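About Nernitz

Nernitz is a civil engineering consultancy specializing in the design, assessment and supervision of road drainage, culverts and retaining structures. We work for public road authorities, municipal governments and main contractors, and our engineers are involved from the first route survey through to the close of the maintenance period.

The firm has 191 employees in three offices. The head office is in Larnel, where the design teams and the materials laboratory are based. The Fjeld office is responsible for rural and upland roads, and the Rusar office provides site supervision and contract administration.

Our History

Nernitz was established as a two-person practice preparing drainage calculations for county road departments. Its early commissions were small: a failed culvert under a farm road, a flooded junction, a cutting that shed gravel onto the pavement each spring. Several of those clients remain with us, and a number of the structures are still inspected by our staff every year.

The practice moved into retaining wall design after the Fjeld valley road was closed by a landslip. We were appointed to assess the slope and to prepare a temporary traffic scheme, and were later retained to design the permanent works. The road reopened with a single lane in each direction and a piled wall along its lower side. Experience gained on that contract led to the formation of our geotechnical group, which now has 14 engineers and geologists.

The Rusar office was opened to serve the bypass program in that district. It occupied two site cabins for its first winter and has since moved to permanent premises next to the freight yard.

What We Do

Drainage and culverts. We prepare hydrological studies, hydraulic models and detailed designs for new roads and for the replacement of existing structures. Our inspection register currently holds 957 culverts, each with a condition rating, a drawing and a record of past repairs. Road authorities may request extracts from the register for the structures in their ownership.

Retaining structures and slopes. Services include ground investigation, stability analysis, wall design and long-term monitoring. Monitoring reports are issued monthly during construction and twice a year after completion, unless the contract sets a different interval.

Site supervision. Resident engineers and inspectors are appointed for the full duration of the works. They keep the daily record, witness tests, check setting out and certify quantities for payment. Where a contractor proposes a change to the design, the resident engineer refers it to the original design team, and a written response is returned within 10 working days.

Materials testing. The laboratory in Larnel tests soils, aggregates, asphalt and concrete. It accepts samples from outside clients by prior arrangement. The sample reception desk closes at 4:00 p.m., and material delivered after that hour is logged on the following working day.

How We Work

Every commission is assigned a project director, who signs the proposal and stays responsible for the work until the final account is settled. Calculations are checked by an engineer who has taken no part in the design. Drawings are issued only after both signatures are recorded, and superseded drawings are withdrawn from site on the day the revision is received.

We visit each site before pricing a design. Maps and survey data are useful, but they seldom show a blocked ditch, an unrecorded pipe or the place where a landowner has filled in a channel. Notes from the first visit are kept with the project file and are available to the client.

Road works affect people who live and trade beside them. On contracts where we act as supervising engineer, the public receives notice of closures by letter and by roadside sign. Complaints are entered in a register held at the site office, and the client sees that register at each progress meeting.

Our People

The managing director, Itsuki Hamada, joined the firm as a graduate drainage engineer and worked in both the Larnel and Fjeld offices before taking up the post. The management board also includes the heads of design, geotechnics, supervision and finance.

Graduate engineers follow a structured training program. They spend their first period in a design team, their second on site and their third in the discipline of their choice. Applications open in August and are considered by the office in which the vacancy arises. Technicians and laboratory staff are recruited throughout the year, and the company pays the tuition fees of employees studying part time for an approved qualification.

Flexible hours are available to office-based staff. Resident site staff work to the hours of the contract and receive additional leave at its completion.
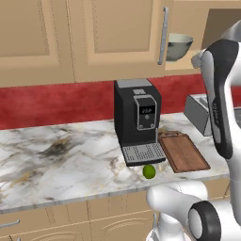 Health and Safety

No member of staff may enter a culvert, chamber or excavation alone. Confined space entries require a permit, a gas test and a trained attendant at the surface. Inspections beside live traffic are planned with the road authority and carried out under a traffic management layout approved in advance.

All employees have the authority to stop work they consider unsafe. Reports of incidents and near misses are reviewed by the board each month, and the findings are circulated to all three offices.

Environment

Culverts and ditches form part of the watercourses they serve. Our designs provide for fish passage where a stream supports it, and in-stream work is scheduled outside the spawning season. Excavated material is reused within the works when test results permit. Disposal routes for the remainder are agreed with the client before construction begins.

Ownership and Independence

Nernitz is wholly owned by its employees. It holds no interest in any contractor, quarry or pipe manufacturer, and its staff may not accept gifts or hospitality from suppliers on a current contract. Potential conflicts of interest are declared at the proposal stage and recorded in the project file.

Contact

General inquiries should be directed to the head office in Larnel. Inquiries about a current road works site should be made to the resident engineer named on the site notice board. Requests for register extracts must state the road number and the structure reference, and should be submitted in writing by the owning authority.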